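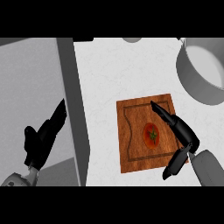 **When does the Hulwood cooking school open?** Enrollment starts Sunday, August 2, 2026, and the first classes meet that same week.

Coşkun Kitchens will offer 22 evening courses at its Hulwood site, with 270 places in all. Each course costs $53, groceries included.

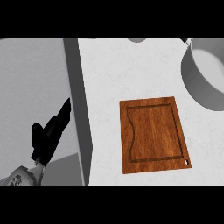
Beginners can start with Plostent, a short course on soups and salads. "We kept the price low so neighbors can come," said director Fenna Coppens.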